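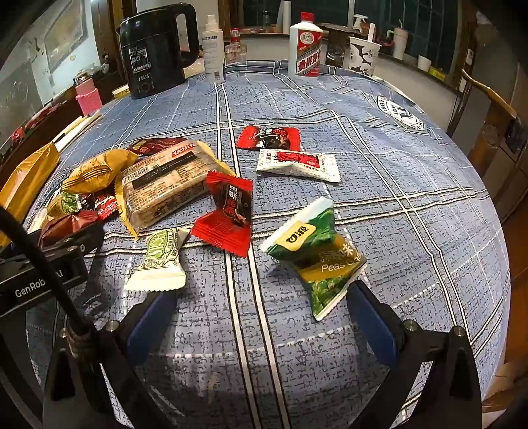
News Rooms Snacks Events Past issues Contact

Fullero > Newsletter > Ground floor > Snack table

The snack table: what's new, what's gone, what goes where

Quick one this month, written between two other things, so excuse the state of it.

The round table in the Malý room has had a change of stock. The mixed candy order came in and a good part of it got tipped straight out on the cloth for sorting, which is the only way to do it with twist wraps. You can't sort them in a bag. People keep trying.

New for most of you will be the pea ones. Green, white and olive-gold packet, yellow label near the top, peas near the bottom, and "Peas Ca" something in English across the middle. I had one before lunch and one after. Sweet first and then a bit like, well, peas. Opinion on the ground floor is split and it was a fairly loud split. If you like those dry salted peas you get in cans you'll be fine. If you are expecting lime, do not start there.

The red ones with the black middle are back. These went first last time and I expect the same again. Chewy, a little nutty, stick to your back teeth. I don't read Chinese so I'm no help on the label, but three people upstairs do and have been asked so often they would like it known that they are at work. A proper list of what is what is coming - see the end.

Also some little cream wrappers with a light green oval. Mild. Milky. Good with coffee. And long white ones with a red panel, more of a wafer thing, very crumbly, eat over your hand please.

How much did we order

Seeing as it came up at the last ground floor meeting and I said I would check. The order was 564 pieces all told, mixed, from the wholesale place behind Plilton station. We looked at going to 1000, which brings the price per piece down a bit, but then where do you keep them. The cupboard under the sink is out after last July, when everything chocolate turned into one thing. So 564 it is, and we reorder when the cupboard shelf looks thin.

It lasts us roughly a month. Less in cold weather. Less again when Irnoma has people in for the day, and that's fine, they are guests and they put in for their share.

Out of the bag and into the box

The bit that has made the most differnce is the box. White, gold rim, shallow. Before that we had the deep bowl, and the deep bowl meant that everybody dug. You'd get all the good ones fished out by eleven and a layer of the same unloved mint at the bottom that had been there since the autumn. With a shallow box you can see the lot at one go. Take one, move on.

How to fill it, for whoever gets there first in the morning:

Put in a mix. A few red ones, a gold foil or two, something green, one of the brown and white packets if there are any left. Spread it about a bit. Do not heap it up over the rim, they slide off and end up under the table, and then somebody finds them with a shoe.

Loose on the white is fine, no need to line them up. Someone did line them up by color once and it looked lovely and then no one wanted to touch it.

Top up at lunch. Not at four. A four o'clock top up just goes home in pockets.

Notepad and pen live on the table too, behind the box. That's for requests and for writing down what has run out. One item per line, readable. "More of the nice ones" was on there twice last week and I can't order that.

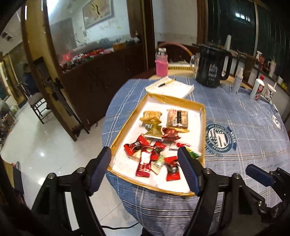 The cloth

Yes it's the blue one, and yes it's staying. The plain white one showed every ring and crumb and was in the wash more than it was on the table. The plaid hides a lot. Shake it out of the back door on Fridays, not over the carpet. It can go in at 40 with other darks, do not tumble dry, the edge puckers.

If you use the table for a meeting, lift things off and put them back. Dragging the box across pulls the cloth with it and then it hangs down to the floor on one side and you've got somebody's chair on it. Ask me how I know.

Drinks on the table are fine with the lid on. Stand them at the back edge, away from the candy.

Wrappers

Bin. There is one by the door and one by the window. Twist wraps are small and they get everywhere, and an empty red one that has been neatly twisted back up and put in the box is not as funny as you think. It's happened a fair bit lately.

The foil ones don't go in the paper recycling. Neither do the shiny ones. If it springs open again when you scrunch it, ordinary bin.

Allergies - please read this part

Some of these have nuts in or near them. Some have milk. The wrappers are small and most of the print isn't in English, so if you have an allergy then please leave the box alone until the list is up. I mean it. Bring your own and we'll find you a shelf. The outer bags are kept for each batch, folded flat in the cupboard to the left of the kettle, ingredients on the back. Ask one of the upstairs lot nicely and not all on the same day.

If you're filling the box, dont mix an old batch with a new one until you've put the new bag in the cupboard.

Money

Still 400 in the tin's budget for the year, that covers snacks, the coffee and new cloths for the kitchen. Snacks are the biggest part by a long way. If you'd rather have fewer snacks and better coffee, say so on the pad. So far the pad says both.

Tasting morning

5th March, Malý room, from ten until they run out. We'll put out everything from the new order plus 7 we're thinking of adding to the next one, including a sesame thing and a very sour plum. Write yes or no on the sheet next to each. Please actually write it, last time we had a great morning and a blank sheet.

The list of what is what should be taped up by the kettle by then, with the contents in English and a column for nuts and milk.

Anything missing from the table, put it on the pad. Pen stays with the pad.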